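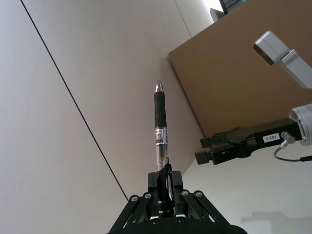 Pen held tip up, second arm coming in from the side. April, at the bench.

What a long day, and I'm still a bit shaky about it, so I'm writing it down before bed with my tea going cold beside me. We were running the pen handover on the Okemwood pair again, the one arm holding and the other reaching over to take, and the first 14 goes were so lovely and smooth that I'd started thinking about lunch.

Then on the next one the taking arm just didn't stop. It slid right past the handover point and leaned on the holding fingers, and the pen shot out and skittered off under the Wurkari cabinet. I hit the stop button — a little late, I'm sorry to say, with my other hand much closer to the arms than it had any business being. No harm done, but my heart was thumping for a good while after.

The log showed the force limit had gone back to its factory number after the Buveo update, and the arms had lost track of each other for 500 milliseconds. Half a second sounds like so little until you're standing next to it! I've put the limit back, taped a line on the floor, and written the whole thing up for the Borkowska people. Tomorrow at 9 we start over at quarter speed, and I'm bringing a spare pen.

5 comments · 9 shares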